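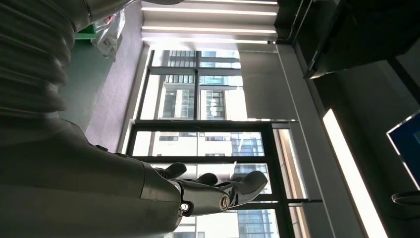 Stenent Product Office
Publisher, Home Care Equipment

The Bovolix bedside call unit lets older adults living at home reach a family member or care aide with one large button. Each unit stores 3 contact numbers and runs for 24 hours on backup power — no internet service is required. Orders are accepted through April. 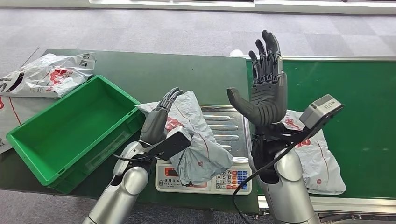
Ramalho wrote that the button was easy to press with stiff fingers, but asked for a longer wall cord. A longer cord may be ordered separately from Stenent.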